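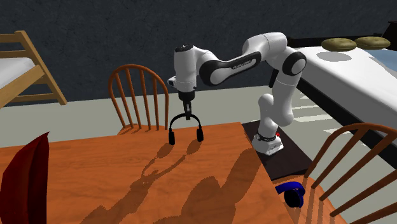

Grusach Motor Pool Cards

Transcribed vehicle record cards from the old army transport depot at Grusach. Trucks mostly, plus trailers, a few ambulances, a handful of recovery vehicles. 583 cards covering 427 vehicles. Some vehicles ran onto a second card when the first one filled up, a few onto a third.

Put together by Albertina Henriques and Joaquim Amaral. Card scanning by Kamonchanok Nuchit. Readme by Joaquim, in a rush, will tidy later.

What's in the folder

cards.csv -- one row per card
vehicles.csv -- one row per vehicle, built from the cards
work.csv -- one row per line of work written on a card (oil change, new springs, "clutch again")
codes.csv -- depot shorthand and what we think it means
changes.txt -- what got fixed and when

All UTF-8, comma separated, quotes around anything with a comma in it. Excel will eat the leading zeros on the registration numbers if you just double click. Import as text.

Scans are not in here. Too big, and the back sides have drivers' names and some medical stuff. Ask if you need to check a particular card.

Where the cards came from

The depot closed and the cards went home with a storeman, then to his daughter, then to Herman Pelupessy, who restores trucks and had bought two of the vehicles on the cards without knowing the cards existed. He lent us the lot in 2 shoeboxes. Box A is in registration order. Box B is not in any order at all and has water damage along the bottom edge.

Not every vehicle that passed through Grusach has a card here. Cards were meant to travel with the truck when it was posted to another unit. So what stayed behind is mostly trucks that were scrapped, sold off, or wrecked, plus cards somebody forgot to send. Please don't use this to work out how long army trucks lasted in general. It's lopsided and we can't fix that.

Columns: cards.csv

card_id -- ours, not the depot's. A or B for the box, then a running number
reg -- registration as written
reg_clean -- registration with spaces and dots stripped. Use this one for joins
card_seq -- first, second or third card for that vehicle
box -- A or B
legible -- good, part, poor
damage -- free text. Water, torn, mouse
typed_by -- initials of whoever transcribed it
checked_by -- initials of whoever checked it. Blank means not checked

Columns: vehicles.csv

reg_clean -- key
body -- cargo, tipper, ambulance, signals, wrecker, tanker, trailer, unknown
drive -- all wheel, rear only, none (trailers), unknown
load_class -- as on the card. The depot used its own classes, see codes.csv
engine_no -- last one recorded, so NOT always the original
engine_swaps -- count of different engine numbers across all cards
winch -- yes, no, unknown
fate -- scrapped, sold, transferred, burned, unknown
fate_note -- the words on the card
notes -- ours

On engine_no. Engines moved around a lot at this depot. A truck would come in with a bad block, get one out of a wreck in the yard, and the bad block would get rebuilt and go in something else. Same engine number shows up under several trucks. Those are real, we checked, leave them alone.

On winch. Cards only mention a winch when something was done to it. "no" means a card says winch removed or not fitted. Everything else is unknown, even where the body type makes a winch likely.

Columns: work.csv

card_id
line_no -- position on the card, top to bottom
date_raw -- exactly as written
date_est -- our reading, blank if we couldnt tell
odo_raw -- exactly as written
odo_unit -- miles, km, hours, unknown
work_raw -- exactly as written, spelling and all
work_group -- engine, clutch, gearbox, transfer case, axle, brakes, springs, electrical, body, tires, other
hand -- our guess at which clerk wrote it, see below

Dates are a pain. Day and month got swapped depending on the clerk. Where the day is too big to be a month it's easy. Where it isn't, we looked at the lines before and after. Where that didn't help we left date_est blank. Don't fill them in from date_raw with a script, you will get trucks going back in time.

Odometer readings go backward too. Sometimes a new speedometer, sometimes a clerk copying the wrong dial. Tankers and wreckers often have engine hours in the same box as mileage with nothing to say so. odo_unit is our call. If it says unknown we really don't know.

Hands

There were 5 clerks, going by the handwriting. We call them H1 to H5. H2 is the careful one, small upright letters, wrote part numbers in full. H4 wrote almost nothing but "serviced" and his initials. If you're counting repairs by year, the drop in the middle is H4, the trucks were not suddenly reliable.

Leonilde Cordeiro went through the hands column separately and disagreed with Joaquim on a bunch of lines. Where they disagree the column has both, like H1/H3. Split on the slash if it breaks your code.

Depot shorthand

Full list in codes.csv. The ones that trip people up:

T/C -- transfer case. NOT tire change. Tire change is TY
BR -- brakes, but BR. with a dot is "bearing". Yes really
U/S -- unserviceable
VOR -- off the road, waiting for parts
CANN -- parts taken from another vehicle, usually followed by that vehicle's registration
JUD -- sent out to Judia, the civilian body shop in town that did panels, cab floors, and canvas
P -- alone in the margin. Peto, the yard that bought the scrap
BT -- still arguing. Either Boateng, who was the foreman for part of the period, or battery. Both fit in most places. Coded as unknown for now

CANN lines are the most interesting thing in here if you ask Albertina. You can follow a single gearbox through several trucks. Registration of the donor is in work_raw, not broken out yet. On the list.

How it was typed up

Each card typed once by Albertina or Joaquim from the scan, then checked by someone else against the scan. Herman was asked about anything mechanical that made no sense, and he got a good many of them by walking out to the barn and looking at the part. Where his answer changed the reading there's a note starting HP.

All of Box A is checked. Box B is partly checked. Filter on checked_by if that matters to you. It probably should.

Illegible words are [?]. Guessed words are in brackets with a question mark, like [spring?]. Crossed out text is kept with a tilde in front, because the clerks crossed out a lot of stuff that turned out to be right.

Known problems

Two pairs of vehicles share a reg_clean. Trailers got the same number as the truck that pulled them, with a T on the end that sometimes wore off. We added T back where the body type made it obvious. The leftovers are flagged in notes.

"Sold" and "scrapped" overlap. A truck sold to Peto was as good as scrapped most of the time, but not always -- one of Herman's came out of that yard on its own wheels. We coded by the word on the card, whatever happened later.

"burned" is one bad February. Garage fire, a whole row of cargo trucks parked nose to tail. The cards all have the same line in the same hand, so the date is good but the odometer readings were likely copied from an older list.

Ambulances are undercounted. Several were rebuilt as signals trucks and the card was retitled. body gives the last one.

load_class has blanks for nearly all of the trailers.

work_group was assigned by keyword first and fixed by hand after. "other" is too big. Sorry. If you regroup it please send it back.

What it's good for

Checking whether your truck went through Grusach. Matching an engine number to a chassis. Looking at what broke on which body type, if you're careful about H4. Working out which paint and markings went on when, a bit -- clerks noted repaints under body, not colors though.

Not good for fleet totals, or anything about units. The unit column on the cards was mostly left empty and we didn't transcribe it.

Privacy

Drivers' names and service numbers were left out when typing. Accident lines are kept but shortened where a person was hurt. Clerks and the foreman only turn up as hands or initials, apart from the one guess under BT. If you spot a name we missed tell us and we'll pull the row.

Using it

Free to use and copy, keep the credit line with it: "Grusach Motor Pool Cards, transcribed by A. Henriques and J. Amaral." Museums, clubs, owners, go ahead. If you're selling a truck and quoting a card, quote the card_id too so the buyer can look it up. We don't certify anybody's truck as anything, so please stop asking.

Corrections

Send card_id, line_no, what it says now, what it should say. One per line is easiest. Joaquim does these on Friday evenings so don't expect an answer before then. Pictures of data plates very welcome, specially if the engine plate is still on the block.

To do

Finish checking Box B
Break out donor registrations from CANN lines
Settle BT
Second look at H1/H3 lines
Ask Herman about the third card for the wrecker, he thinks it's in his truck somewhere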